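Galerie: Die Dose, die nicht loslassen wollte

Getränketisch, Versuchsraum Pranville, 19. März 2018
Text und Auswahl: Yanti Pasaribu

Liebe Leserinnen und Leser, ich hatte euch ja schon länger versprochen, auch einmal von den weniger ruhmreichen Stunden an unserem Getränketisch zu erzählen, und nun löse ich das ein (mit etwas Herzklopfen, muss ich zugeben). Unser Programm Tomix lief seit Oktober so brav, dass wir uns schon daran gewöhnt hatten: 2.162 Griffe standen im Protokoll, als die Störung begann. Der Greifer meldete »offen«, und die Finger hielten trotzdem fest. In der Auswertung fanden wir am Ende 106 solcher Meldungen, und die meisten davon betrafen Dosen.

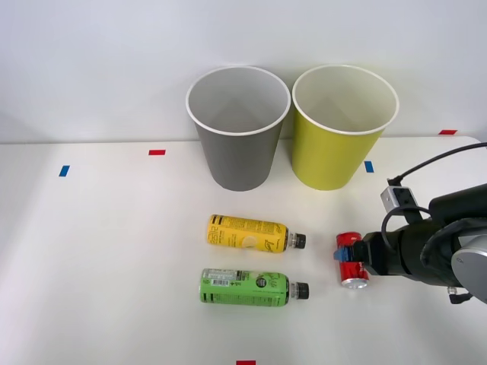 Die rote Dose im Greifer, daneben die beiden liegenden Flaschen.

Was macht man da? Zuerst natürlich das Falsche: Wir haben die Greifkraft heruntergesetzt und uns gefreut, weil die Meldung eine Weile ausblieb. Dann kam sie wieder, und beim Nachsehen rutschte eine Dose so unglücklich weg, dass eine Kollegin reflexartig hinfasste, während der Arm noch freigegeben war. Es ist zum Glück nichts passiert, aber der Schreck saß uns allen in den Knochen, und der Kaffee danach dauerte deutlich länger als sonst!

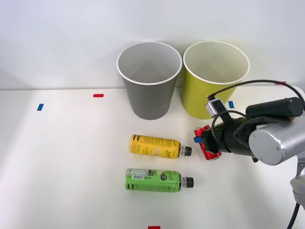 Die eigentliche Ursache lag dann in der Steuerung. Nach einem Update von Vallstead wurde das Signal für die Fingerstellung 21 Millisekunden zu früh abgefragt, also noch bevor die Finger überhaupt richtig in Bewegung waren, und Tomix nahm den Befehl einfach für die Tat. Gefunden hat das die Werkstatt Lozano, der ich an dieser Stelle noch einmal ganz herzlich danken möchte, auch für die Geduld am Telefon. Seit der Korrektur haben wir 418 Griffe ohne eine einzige Fehlmeldung gefahren.

Zum Schluss noch ein Blick auf den Tisch mit den beiden Bechern, den Flaschen und unseren roten und blauen Klebestreifen.
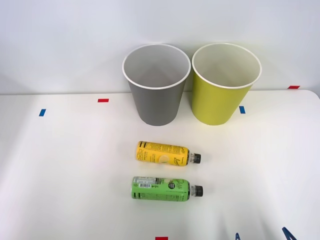 Was wir seitdem anders machen

Wer an den Tisch greift, drückt vorher den Halt und sagt es laut, auch wenn man allein im Raum ist und sich dabei ein bisschen albern vorkommt. Updates spielen wir erst ein, wenn jemand Zeit für einen langsamen Probelauf hat. Und wer bei sich Ähnliches beobachtet hat, darf mir sehr gern schreiben, ich sammle solche Geschichten inzwischen mit echter Begeisterung.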